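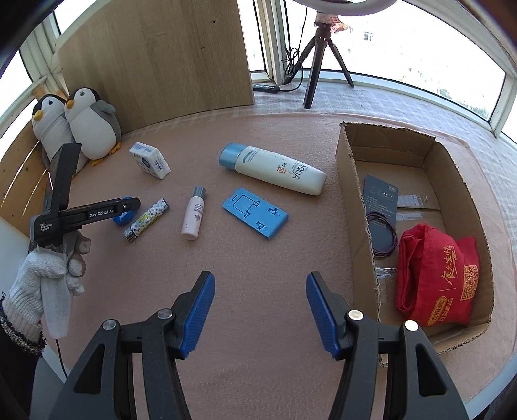 Plena review: equipment planning for a small robotics group

Product: Plena, desktop and browser, single-site license
Publisher: Engström
Price paid: $216 for the year
Used for: planning and buying tabletop recording stations with hand-held grippers
Reviewed by Torunn Amundsen, Ullbridge

I do the purchasing for a small group that records people handling everyday objects with hand-held grippers. The recordings go to the people training the arm. My part is making sure there is a table, a pair of grippers, something to pick up and enough power outlets, and that the money for all of it was approved before it was spent.

For our first two stations I used a spreadsheet. It had a tab for each supplier, and by the end I had ordered one set of cables twice and had never ordered spare finger pads. When we got approval to plan more stations I bought a year of Plena. I have used it since December.

What it does

Plena is a planner for equipment purchases. You build a station as a list of parts, give each part a price, a supplier, a lead time and an expected life, and then tell it how many of that station you want and when. It gives you a spending plan by month, a list of what has to be ordered by what date, and a running figure for upkeep. It will also produce a request form for whoever signs off.

It doesn't place orders, and it doesn't connect to the accounting system we use. You still type the actual prices in when the invoice arrives.

Setting up

Installation was quick. The first station took me most of an afternoon to enter, and that was with the old spreadsheet open next to it. Plena comes with templates for a machine cell, a packing bench and a teaching lab. None of them was close to what we do. I started from the packing bench, deleted nearly everything and built up from there.

Parts are sorted into four classes: capital, accessory, consumable and "site." The class decides how the cost gets spread. I put the grippers and the recording computer under capital, cables and lights under accessory, and gloves and finger pads under consumable. Site was meant for floor work and wiring. I use it for tables, felt and power strips, and it handles them fine.

I had trouble with the objects. Anyone who hasn't run a station like this will leave the objects out of the budget, and I did the first time. A person with a gripper needs things to pick up, and the training side wants variety. Bottles, lids, boxes, cables, soft toys, bags, phone holders. Each one costs very little. Together, across a year, with people asking for new shapes every few weeks, they came to more than we paid for lighting. Plena has no natural place for a pile of cheap items that keeps changing. I ended up making a single part called "object allowance" with a monthly amount against it, and keeping the real list elsewhere.

The line limit

The single-site license allows 1,000 part lines. That sounded like plenty. Before I gave up on listing objects one at a time, I was using lines much faster than I had planned. Deleted lines also keep counting until you archive the project, and I only found this out from the support desk. If you plan to list every small item, price the larger license before you start.

Lead times

Lead times are where Plena earned back its cost for us. You enter the supplier's quoted lead time and then a second number for what you have seen in practice, and the plan uses the longer one. Our grippers have been the slowest item, followed by anything custom cut. The order-by list moved the grippers to the top of the plan, well ahead of furniture I would otherwise have bought first. In the old plan we had tables standing in the room for weeks before there was anything to record with.

It also caught a dependency I had missed. You can mark one part as needing another. I had marked the recording computer as needing a power strip and the ring light as needing the same one, and when I added a charger the plan flagged that the strip had run out of outlets. That is a cheap mistake to fix on paper. In a finished room it means a second strip and more cords on the windowsill.

Upkeep and spares

The expected life field is useful if you are honest with it. Finger pads wear. Gloves wear, and people have different hand sizes, so a box in one size is not enough. Cables get pulled. I entered guesses for the first quarter and corrected them from what we had used. By then the monthly upkeep figure had settled down and I could give it to Ingegerd Nordin, who holds our budget, without adding a warning to it.

I would like to be able to enter wear by hours of use. Plena only accepts months. A station that runs two shifts goes through pads at a different rate from one that runs a few mornings, and the only way to show this is to copy the station and change the numbers by hand. We have a "busy" station and a "quiet" station in the parts library for that reason. If you then change a price in one, it doesn't change in the other.

Approvals

At Ullbridge any request over $3,000 goes up a level and takes longer. Plena lets you enter thresholds like this and will show you which months will cross them. It also has a button that splits a request into parts that stay under the threshold. I don't use that and I would prefer it wasn't there. Our auditors would not be pleased, and neither would Ingegerd.

The request form itself is good. It's one page, with the total, the reason, the upkeep for the first year and the date the money is needed. The upkeep line has changed how our requests get read. Before, people approved a station and were surprised by a stream of small orders afterward. Now the small orders are part of the number they agreed to.

You can't change the wording of the headings on the form. Ours says "Plant" at the top, and people ask.

Comparing options

Plena will set two versions of a station side by side. I used this to compare one gripper per person with a pair per person. The difference in capital cost was plain enough without software. What I wanted was the rest of it: more pads, more cables, more storage on the computer, a wider table so that two hands can work without knocking into things. The comparison screen added these up and put the change in each class next to the total. We went with pairs for most stations and kept a single-gripper layout for simple pick-and-place work.

The screen only takes two versions at once. For three you need to print one.

I also looked at Mukix before buying. It's cheaper and easier to learn, and it has a phone app, which Plena doesn't. It treats every purchase as a one-time cost, though, and there is no way to mark one part as needing another. For a group buying a few machines that then sit in place for years, Mukix would probably do. Our spending is mostly in the follow-up orders, and I couldn't get it to show them.

What I would put in a station budget

A few people have asked me for this, so it can go in the review. Leaving aside the grippers and the computer, these are the lines I have now that weren't in my first plan:

Spare finger pads, one full set per gripper at the start
Work gloves in more than one size
A cloth or felt surface for the table, plus a replacement
Lighting with its own stand, even in a room with big windows
Power strip and cable ties
Object allowance, monthly
Boxes or bins for the objects between sessions
Return shipping for anything under warranty

The last one is easy to forget. A repair may be free, and the shipping may not be. I have it as a yearly amount under accessory.

I was doubtful about lights when the room already had good daylight. The recordings made late in the day changed my mind, and a basic light is one of the smaller lines on the plan.

Problems

Currency is set once for the whole project. We buy from suppliers in more than one country, so I convert by hand and put the rate in the notes.

Undo goes back one step.

Import from a spreadsheet works if your columns are in the order it expects. Mine weren't, and it put prices in the quantity column without a warning. The plan total after that import was large enough that I noticed right away, but a smaller error could have slipped past.

The browser version is slower than the desktop version and logs you out after a short break. I use the desktop one and open the browser only to show the plan to someone else.

Support answered both of my emails by the next working morning. One answer solved the problem and the other told me it was planned for a later release.

Would I renew

Yes, for another year. We have more stations to plan and the order-by list alone saves me time every week. If we stop adding stations I would export everything and go back to a spreadsheet for the upkeep, with Plena's columns copied over.

For a group planning a single station, I don't think it's worth the setup time. From the second station on, the parts library starts to pay off, and copying an existing station and adjusting it takes me less than an hour.

Rating: 4 out of 5. It loses the point for the import and for wear counted only in months.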